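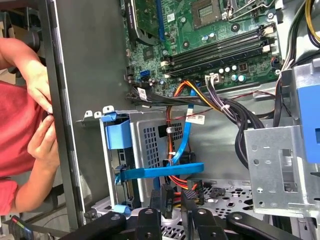

Questions and answers: working rules for the robot cell at the Liduvura repair benches

These answers are for technicians and supervisors who work with the robot arm on desktop computers. The rules are the same at our Draltdale and Gralow sites. If a local work sheet says something more strict, please follow the work sheet.

Who may work at the robot bench?

Anyone who has finished the bench training and has signed the training record. Visitors may watch from outside the floor line. A new technician works the first 5 shifts together with a trained one.

Can a person and the robot work on the same computer?

Yes, but the work must be divided before the start. The job sheet says which steps belong to the person and which belong to the arm. Removing and holding a side panel is always a step for the person. If you want to take over a step which belongs to the arm, put the arm in hold first and wait for the green message on the control screen.

How close may my hands be to the gripper?

When the arm is in automatic mode, keep your hands outside the case. In slow mode you may hold the outside of the case or the panel, with both hands where you can see them. Fingers never go between the gripper and the drive cage, even in slow mode. The space there is small and the metal edges are sharp.

Is slow mode the same as hold?

No. In slow mode the arm can still move at any moment. In hold it stays in position and does not accept a new command until you release it. Many of the questions we receive come from mixing up these two.

What must be done before the case is opened?

Unplug the power cord, press the power button once and wait 3 minutes. Put on the wrist strap and check it with the tester. The gripper has its own ground line, and it is checked at the start of every shift. Write both results on the job sheet.

Why may the arm not pull cables?

A power cable often has a latch which must be pressed while the plug is pulled, and the arm cannot feel this latch well enough. We had broken latches in the first months. Now the arm may move a loose cable to the side, but a person disconnects it. This is for power cables and for SATA data cables.

The cables hang in front of the drive cage. Should I tie them first?

Move them away from the path of the arm and fix them with a soft strap. Do not use a hard plastic tie for this, and do not bend a flat data cable sharply. If the cables are already tied to the case and leave enough room, you can leave them as they are.

What about an open CPU socket?

An open socket is a no-touch area. The contacts are very thin and a socket with a bent contact cannot be repaired at our benches. Put the protective cap on it before the arm works anywhere in the case. If no cap fits, choose the program "socket open" and the arm will stay away from that part of the board. Caps are in drawer 326.

May the arm remove memory modules?

Only at Gralow, where the benches have the softer finger pads. At Draltdale a technician removes the memory by hand, opening the latches at the ends of the slot and holding the module by its edges.

Where do I put the side panel?

In the panel rack behind the bench. Do not lean it against the case while the arm is moving. If the job sheet asks you to hold it, stand at the open side, keep it upright and do not step away before the arm is in hold.

The arm stopped in the middle of a job. What now?

Do not push it by hand. Read the code on the screen. Code 132 means that the gripper touched something it did not expect, and you may restart after you have looked inside the case and found the reason. For any other code, call the supervisor. Note the code also when the restart went well.

Do I have to report small contacts with no damage?

Yes, please. A short note on the back of the job sheet is enough.

Which clothes are allowed?

Sleeves must be short or closed at the wrist. No rings, bracelets or hanging badges. Long hair is tied back.

Who keeps the rules up to date?

The safety office reviews them every August, together with Cuadros, the company that services the arms. Proposals can be sent during the whole year with the form at the supervisor's desk. Until a change is printed on the work sheet, the old rule is valid.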